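Leave the calendar where I can see it

Hanne Laaksonen
20/08/2025

My mother kept the household calendar on the side of the fridge, on a nail that should never have gone into a fridge, and everything that happened to us as a family happened there first. Dentist, hockey, the furnace man, my aunt arriving from Sudbury with the dog. If you wanted to know whether you could go to a sleepover, you went and stood in front of the fridge, and there was your answer in blue ballpoint. We didn't have what people now call conversations about capacity. We had a square with room for four words in it, and when the square was full you stayed home.

I have been thinking about that fridge a good deal this summer, mainly because our community choir has moved all its scheduling onto an app called Plaveo, and I've had a rather grumpy time of it. I want to be fair to Plaveo (my daughter says I am never fair to anything with a password). It does what it claims to do. It tells me when rehearsal is, it tells me when rehearsal has moved, and then it tells me that somebody named Alto 2 has "reacted" to the move. It buzzes in my purse while I'm in line at the pharmacy. What it doesn't do is let me see January, by which I mean all of January, lying there in front of me, with its long white stretch in the middle where nothing is going on and a person might reasonably have the neighbours in for soup.

My view, and I've held it through several arguments at my own kitchen table, is that a shared household, or a shared anything, ought to keep one calendar made of paper, in a spot where everyone has to walk by it. I don't mind what else people keep. Keep your phone. Mine has every birthday in it and I'd be in real trouble without them. But the paper one should be the one that counts, and if the two disagree, the paper wins.

Radosław Czarnecka, who sings bass and sits behind me, thinks this is daft, and he has told me so over a great many cups of bad church-hall coffee. He drives a delivery route with up to 19 stops a day, and he says if he had to go home and look at a wall to find out where he was supposed to be, he would be out of a job by lunch. I can't argue with that and I haven't tried. A route that changes while you're driving it belongs on a screen. Where we part ways is on the rest of his life, the part with his kids and his sister's wedding and the cottage weekend he has now double-booked two years running. His wife had the cottage on her phone. He had a tire appointment and a christening on his. All of it was entered correctly, with little coloured dots, and it made no difference at all to anyone, as neither of them ever saw the other's dots until the Thursday-night sort of panic when the cooler comes up from the basement.

He would like it noted that there is a setting for that. There's always a setting for that! I found it for him, as it happens, and we turned it on, and now he gets a message each time his wife books a haircut, and he has stopped reading any of them. I don't blame him in the least. I think a person can absorb only so many announcements in a day before they all turn into the same announcement. A square on a wall doesn't announce itself. You go by it with your toast, and some back part of your mind takes in that Saturday is looking a bit dark with ink, and you carry on to the sink, and later on when your brother calls about Saturday you find yourself saying, oh, I think there's something on, let me go and look. I trust that back part of the mind more than I trust a buzz. It has been raising children and getting in the hay for a long time.

There's the handwriting, too. When my mother was cross about an appointment you could tell by how hard she'd pressed. When my father added something, it was in pencil and very small, up in the corner, as if he were asking permission. "Fishing?" he'd write, with the question mark, and some days it would be there for two weeks before she went over it in pen, and that was how he knew he was going. I have a few of those old calendars in a box, and I can't tell you what a comfort they are. I can find the week my brother broke his collarbone. I can find the spring we were expecting the new stove and it didn't come and didn't come, with an arrow running on from one day to the next until it fell off the bottom of the page. I don't believe my grandchildren will have anything of the kind. They'll have an account that somebody forgot to renew.

Now I know how this sounds. I'm at the age where one starts defending objects, and I try to watch for it in myself. I don't miss the phone book, or carbon paper, or the wringer washer my grandmother loved and which once got hold of my sleeve. I was glad to see the back of cheques. If I thought that I was only fond of paper calendars for old times' sake, I'd keep it to myself, or at least I'd keep it to a shorter piece than this one. But I do think that something practical has been let go of here without anybody having decided to let it go, and it's that a plan used to sit out in the open where the whole house could get at it.

Children especially. A child of six can't look at your phone, and shouldn't, but a child of six can climb on a chair and see that Grandma's visit is three squares from today. I looked after my youngest grandson for a stretch last winter while his parents were working opposite shifts, and what he wanted to know, morning and night, was who was going to be there. I could have told him each time, and did. What settled him in the end was a cheap month-at-a-glance from the drugstore, with an M for the days Mum picked him up and a D for Dad and an H for me. He'd run his finger along it before he put his boots on. He noticed before I did that there was a day with no letter on it, and he was right to be concerned, for we'd all assumed that somebody else had it.

The same goes at the other end of life. When my mother was in her last apartment, she had a woman in from the agency and a nurse some days and me on the others, and the agency had a very smart system with log-ins for family members. I'm sure it was useful to the agency. My mother could not have found her way into it with a map. I bought her the biggest calendar that Plunby had, the one with the squares you could practically set a teacup in, and I wrote everybody's names on it in marker, and she would cross off each day herself after supper with a firm stroke. It was her time, after all. I felt strongly then, and still do, that she ought to be able to look at it.

The cost comes up, and the trees. Our choir spent 109 dollars last year on calendars for the section leaders, and there was a motion to save it. I do see the point; 109 dollars is sheet music. But the app isn't free either, past the trial, and I'd rather we argued about the two together than pretend one of them comes down from heaven. As for the paper, I recycle mine, or I keep it in the box, or I cut it up for the grandchildren to draw on the backs. The flyers that come through my door in a single month weigh more than every calendar I've ever owned, and I have never once been asked to vote on those.

Then people tell me they make a mess of it, that things change and they end up with scribbles and arrows and white-out. Well, yes. Things do change, and I like to be able to see that they did. If Juntunen's bakery cancels on us and we have to move the fall supper, I want the old date there with a line through it, so that when someone's cousin turns up on the wrong night I can look at the page and understand how it came about. On Plaveo, the supper simply hops to its new day and looks at you as if it had always been there. More than one of us has felt a little bit crazy. Our accompanist, a retired land surveyor and about as level a man as you could meet, has taken to writing down the rehearsal times from the app in a notebook so that he can prove what they used to be.

So I've put forward a compromise for the fall, and I put it forward here for anyone else who belongs to a choir or a curling club or a family. Keep the app for what moves, the snow closures and the who's-bringing-squares. And buy one calendar, a proper one, with a decent-sized box for each day, and hang it or stand it beside the coffee urn, with a pen on a string. Whatever is on it is what we've all agreed to. Anyone who wants something on it has to walk over and write it, in front of the others, which I think would cut down considerably on meetings.

As for which kind, I'm not particular, and I'd encourage you not to be talked into anything fancy. The little stand-up ones for a desk are handy if you've no wall to spare, and they come in cheerful colours. The new ones for 2026 are worth choosing in person if you can, so you can try a page with your own pen. 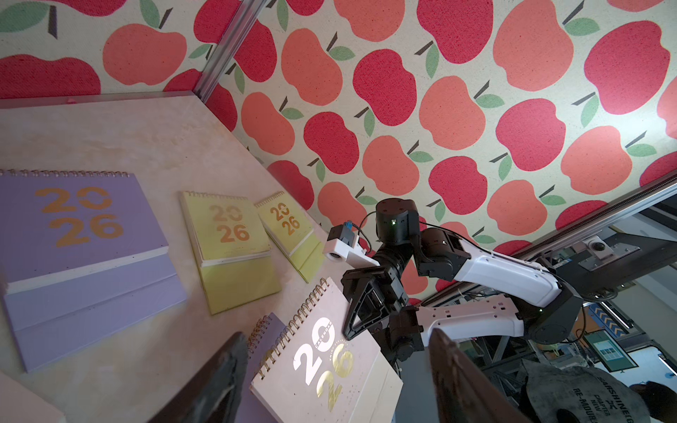
Radosław has agreed to a trial, by the way, at home as well as at choir. He put his up in the hallway beside the key hooks, and his wife got to it before he did and filled in most of the long weekends. He's been given a pencil.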